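20/05/2026 - open day at the Birkbridge shop

Writing this up while it's still fresh, because last September I left it for a week and then couldn't read half my own scribbles. The doors opened at 11 and we had visitors until past 4, with one dead half hour when the coffee ran out and everybody wandered down to the welding bay.

Setup first. We had two stations going. Station one was the real arm from Sallent, bolted to the steel bench, doing the peg board. Station two was the big monitor with the simulator on it, running the cabinet task from the wrist view, plus the keyboard on a cart so people could jog it themselves. I was on station two pretty much all day (my own fault, I said I liked it).

The peg board got the crowd early on. People will stand and watch a real machine put a peg in a hole for a lot longer than I would have guessed! It dropped one behind the bench before lunch and I have still not found it. If you pull the bench out for cleaning, look for a short aluminum peg and please put it in the tray, we only have 14 of them left.

Station two was slower to catch on. I'd started with the policy running by itself and people walked straight past, I think they took it for a video. After lunch I stopped it mid-task, put the jog controls up and just let folks take over, and then I had a line. A girl who couldn't have been more than ten was better at it than I am. She figured out that you want to get the wrist angle right before you go down at all, and I've been telling new people that for months with no luck.

Questions that came up more than once, so we can have better answers next time:

How much does it cost? I said the gripper we buy through Uniyal is 2,399 and the arm is a lot more than that, and left it there. We should agree on what we say.

Why practice in a simulator when you have the real one over there? I gave my usual answer about breaking things for free. The man who asked runs a small cabinet shop and he liked that, but then he wanted to know whether the wood in the sim behaves like wood. It doesn't really, the grain is only a picture wrapped on a box, and I told him so. He had good things to say about how drawers and doors swell in summer and how our nice square edges are nothing like a kitchen from 80 years ago. Worth thinking about if we ever do the Cukitis job for real.

Can it see what I see? This one I enjoyed. I froze the wrist view and asked people to tell me what they thought they were looking at. Hardly anyone got it right away. The cabinet runs off on a diagonal, the dark panel takes up a chunk of the top, and most people needed a minute before they worked out that the black shapes along the bottom were the gripper. One guy was sure the gray steps down the side were a real staircase and that the whole thing was a building seen from above - I kind of see it now and can't unsee it. I saved the view we argued over longest.
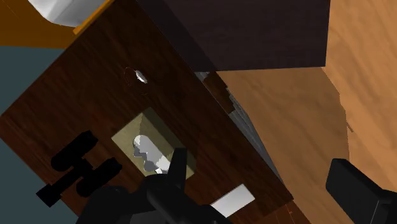

Wrist view, cabinet task, stopped with the gripper below the square opening. White object in the recess.

We never settled what the white thing in there looks like. Popcorn had the most votes, then a tooth. I should look up which mesh it is, I loaded the scene from the old folder and didn't check the list.

Things to fix on station two before the next one. The dark panel shades the wood right under it and on our monitor that whole part goes to mud, so I want to bring the lights up a bit. Also the jog speed is too high for first-timers, I cut it in half around three and wish I'd done it at the start. And the cart needs a brake! It rolled every time somebody leaned on it.

To do:
- charge the tablet, it died before the sign-up sheet was full
- return the long extension cord to the welding bay
- write to the cabinet shop man about seeing his old drawers
- find the peg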